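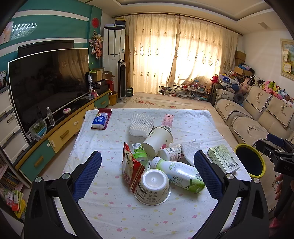 Notebook / Visits and demos

Thursday, October. Open day of the Stokow group, I went with Caradog Mathias. Arrived 13 minutes late, so we missed the welcome talk.

Theme of the day was clearing a table at home. They explained that every episode starts from mixed groceries on a cloth, and the hand gripper is used to pick them one by one. The two black fingers have blue textured pads. I asked about the pads. The man from Koster told me they change them after 122 episodes, which seems early to me. I must check how long ours last.

Things I want to try on our own table:
- cup upside down or tipped (yogurt cup, paper cup). Ours are always standing, this is too easy.
- bottle lying on its side, with other things near it.
- fruit net made of foam. It is soft and light, I do not know how Grovar software would judge the grip.
- crumpled cloth next to a juice box.

Caradog tried the gripper himself for 3 episodes. He says the handle is heavier than on Bitulside and his wrist was tired. I tried 2 and did not feel it, but my hand is bigger.

Question I forgot to ask: do they throw away an episode when the object falls, or do they keep it with a mark? Caradog will write to them.

Also to do: buy a patterned tablecloth. We have only the plain grey one.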